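2024-12-10

Slept badly, up before seven. Cold walk over to the café and I took the table by the plant. I have been coming here since November and I still don't know what the plant is called. I should ask.

I had meant to write up the Narberg notes. I got 2 pages in and stopped. The trouble is the same as last week. I have the dates of the visits and who was there, but I didn't write down what was decided, and now I have to ask Dalibor Krajčí, who will want to talk for an hour. Sent him a message anyway. He answered with one word — "later".

Paid 56 for the drink and something to eat. The drink is the one with the green and yellow label. I like it well enough.
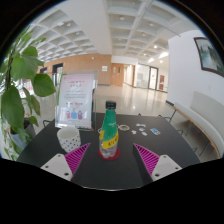
My table, Tuesday. Drink on the red coaster.

Read for a while after that. The Slanina book is slow and I keep going back over the same chapter, the one with the two brothers and the mill. I'm on page 201 and will finish it because I said I would. Mother's copy had her pencil marks in it and I miss them in mine. She used to put a line next to anything about food.

The people at the next table were talking about rents. One of them has to be out of his place by the end of the month and hasn't found anything. I tried not to listen and heard most of it.
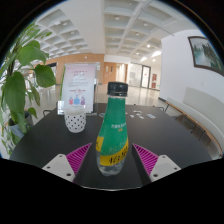

My own housekeeping is no better. The Tremo bill came to 2,301 and I have put it off twice. Paying it tomorrow, first thing, before I do anything else. I also need to call about the boiler, buy light bulbs, and return the drill to Jallik before they charge me another week. At home every flat surface has something on it. It follows me, too — there were little white scraps of paper on the far side of the table, and I sat across from them for a long time before it crossed my mind to throw them out. I'll start with the kitchen shelf on Saturday.

Dalibor called in the end. Forty minutes, mostly about his knee. But he did remember that the second visit was the one where they agreed on the roof, and that the windows were left for spring. I wrote it on the back of an envelope and then copied it into the notebook so I wouldn't lose it. He wants to meet before the holidays. I said yes without naming a day. 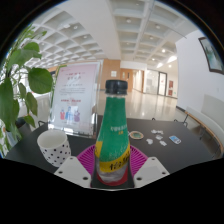
The green label and the dotted cup.

Home by four, nearly dark. Soup and bread, the rest of the cheese. Washed up right after for once. Wrote one more page of the Narberg notes and it went easier with the roof settled. Still have to look up the name of the surveyor. Bed by ten if I can. Drill is by the front door.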